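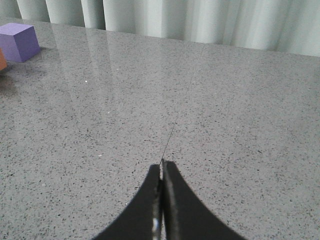
The choice of a finish for door and cabinet hardware is usually left until the end of a renovation, when both money and patience are short. I have come to regard this as a mistake, and the following notes set out what I learned while replacing the fittings in my house in Andwood. My first preference was for matte black throughout. It is a sober finish and it does not compete with the woodwork. It does, however, look heavy where two dark shapes come close together, and I have since found that it benefits from a small amount of uncoated metal nearby. A narrow strip of bare silver between two black surfaces, with the light catching it in pale grey and white, is enough to separate one from the other. I decided to apply that principle in the kitchen and in the upstairs hall.

The house was built with brass fittings, most of which had been painted over more than once. I considered stripping and keeping them. Two were soaked overnight and cleaned with a nylon brush, and the results were satisfactory, but the lock cases behind them were badly worn and replacement parts could not be obtained in the correct size. The decision to replace was therefore made on practical grounds. The original knobs have been wrapped, labeled by room, and stored in the attic for any future owner who wishes to have them.

Hardware was ordered from two suppliers. The kitchen pulls came from Krishnan Hardware, whose catalog gives the distance between screw centers for every item, and the interior door levers came from the Lomwood range. I would advise any reader to request samples from each supplier before placing a full order. "Matte black" is not a standard color. The Krishnan sample was slightly brown in daylight and the Lomwood sample was slightly blue. The difference cannot be seen from one room to the next, but it was plain when both were placed on the same windowsill.

The kitchen order came to $246 before shipping. The levers cost $34 each, which I considered high, and I postponed the bedroom doors until November for that reason. Less expensive levers are available. I tried one on the pantry door and returned it, as the spring was weak and the handle did not come back to level.

With regard to installation, the following points may be of use.

Old screw holes should be filled before new ones are drilled. I used hardwood dowel and wood glue, left to dry overnight. Putty alone did not hold a screw under load, and one drawer pull came away within a week.

A drilling template is worth making even for a small number of drawers. Mine was cut from scrap pine, with a lip along the top edge so that it could be hooked over each drawer front. The first version was out of square and had to be discarded.

Screws supplied with black hardware are often coated more thinly than the hardware itself. The coating will come off under a driver bit of the wrong size. All visible screws should be started and finished by hand.

The backplates in the upstairs hall are plain steel, which I left bare to provide the contrast described above. They were rubbed down with 300 grit paper, in one direction only, then wiped with mineral spirits and given a thin coat of clear wax. Bare steel will rust if neglected. I intend to renew the wax each spring and will report if the interval proves too long. A bathroom would not be a suitable location for this treatment, and I have used stainless steel there.

Cleaning requirements differ from those of brass. Polish should not be used on a matte coating, as it leaves shiny patches that cannot be removed. A damp cloth with a little dish soap is sufficient. Hand cream and cooking oil show readily on the kitchen pulls, particularly on the drawer beside the stove, and these are wiped down each evening.

One matter remains unresolved. The front door carries its original mortise lock, and I have not found a black trim set that covers the outline left by the old plate. The shop on Lommont Street has offered to make a plate to measure, at 11 inches in height, but could not give a date for the work. I have left a deposit. In the meantime the old plate has been put back with new screws, and the door closes properly for the first time since I bought the house.

Readers who have used bare steel near an exterior door are invited to leave a comment, particularly on the subject of wax and road salt.

Posted 4 April 2020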